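Clearing and Wiping Down: the Table Between Sittings
Speaker notes, Lurlow lunchroom day, Sunday, September 7, 2025
Speaker: Rosalie Lüthi. Slides: Juraj Kadlec.
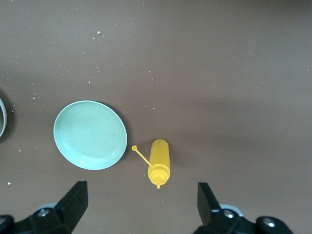 Opening (slide 1)

Leave the slide up while people sit down. Start when the side door is shut.

Topic is the table surface between one sitting and the next. Floors and kitchen benches are covered by the afternoon speaker, so send those questions on.

Point to the crumbs first. They are pale on a brown matte top, spread mostly over the upper half and the left side, and the bigger ones can be picked out from the second row. The smaller ones can't. Ask the room how many would call this table clean from the doorway. Take hands, don't comment, go on.

Then the items: green plate, yellow squeeze bottle, edge of a grey bowl at the far left. The plate is empty. The bottle points cap-down in the picture. Mention both now, as they come back on slides 3 and 4.

Terms (slide 2)

Clear: remove every item from the surface.
Dry pass: remove loose matter, no liquid.
Wet pass: damp cloth, full surface.
Reset: put back what belongs on the table, in its place.

Say that the terms are used strictly for the rest of the session. At the Gebretsadik site the word "wipe" was being used for all four, and the written checklists from June could not be compared with one another. Don't name the staff who wrote them.

Clearing order (slide 3)

Food first, then open containers, then dishes, then closed containers, then cutlery and anything flat.

A plate that looks empty is still a dish with residue. Lift it level. Tilting it over the table puts whatever is on the rim back on the surface, and the person clearing has then added to the job.

Plates with a raised rim and a shallow well: thumb on the outside of the rim, fingers under. No thumb in the well. This goes for used plates as well as clean ones, so that the hand does it the same way every time.

Bowls do not go on plates until both have been scraped. Stack at the trolley, not at the table.

Check under each dish once it is up. Crumbs collect along the foot of a plate and the line they leave is easy to miss on a mid-brown top. Colour matters here. On a white top, pale crumbs disappear altogether, and on a dark one they show too well and people overwork the surface. Brown sits between the two.

Pause for questions. If somebody raises trays, say trays are a different system and offer to talk at the break.

Squeeze bottles (slide 4)

Most sites get this wrong, so slow down.

A squeeze bottle stays on the table through service and is handled by everyone who sits there. It is usually the last thing anyone cleans. Treat it as a dish.

Standing or lying: bottles are stored upright. A bottle lying on its side takes up more table, can roll, and puts the cap against or near the surface. If one is found lying down, pick it up by the body, look at the cap, then look at the table where the cap was.

Procedure for the bottle:
1. Close the cap if open.
2. Wipe the cap with its own cloth, folded once.
3. Wipe the body from cap to base.
4. Wipe the base.
5. Stand it on the trolley. It goes back at reset and no earlier.

Step 5 is the one that gets skipped. Staff lift the bottle with one hand, wipe under it with the other and set it down again on a damp patch. At Gebretsadik this left rings. We tried lifting and shifting across two adjoining tables for a full week and the rings came back on both.

No brand advice. If asked which bottle to buy, the answer is one whose cap comes apart for washing.

Dry pass (slide 5)

Most of the time saving is in this step. A wet cloth on loose crumbs moves them, mashes the soft ones and drags the hard ones. On a matte finish the mashed ones dry as a smear, visible from a low angle only.

Tool: soft bench brush and pan, or a dry folded cloth. We use the Kalix brush because it was already in the cupboard. Any soft brush of similar width will do.

Direction: far edge towards the body, in overlapping strips. Start at the left whichever hand is used. Collect at the near edge into the pan. Do not sweep to the floor. Do not sweep into a cupped hand.

Corners last, brushed inward.

Demonstrate on the front table. Juraj has the crumbs in a jar (dry toast, put through a sieve). Scatter, then brush, then hold the torch flat to the surface so the front row can see what is left. Pass the torch along.

Wet pass (slide 6)

Cloth wrung until it does not drip when squeezed with one hand. Fold in 4. Turn to a fresh face for each quarter of the table. Edge of the table included, underside of the lip included.

Product: whatever the site is already approved to use, at the label rate. I don't recommend one over another in this talk. The Esari sheet in your folder has a blank line for the product name and dilution. Fill it in at your own site.

Leave the surface wet for the contact time on the label. Do not chase it with a towel. If the next sitting is due before that time is up, the schedule is the thing to change.

Reset (slide 7)

Surface dry to the back of the hand. Bottle back, upright, in the centre line of the table. Nothing else goes back unless it is on the site list.

Final check is done from seat height. Bend down and look across the top towards the window or the nearest light. Faint specks that can't be seen from above will show from there. Allow 3 seconds for it.

Figures (slide 8)

One table only on this slide. 56 checks at Gebretsadik, all by the same checker, same light, after lunch. Do not present it as a trial. The sheets with the dry pass ticked had fewer second wipes recorded than those without. I have left out percentages on purpose, as the two sets were different sizes.

If pushed on method, refer them to Juraj, who kept the sheets.

Practical (slide 9)

Pairs, one table each. One person clears and does the dry pass, the other does the wet pass and reset, then swap. Call out the bottle steps from slide 4 the first time through. Second time through, no prompting.

Collect the cloths in the blue tub. Brushes go back to Juraj with the pans clipped on.

Close by asking for the sign-in sheet, and remind them that the Esari sheets are to be returned to the front desk at Lurlow before the afternoon session.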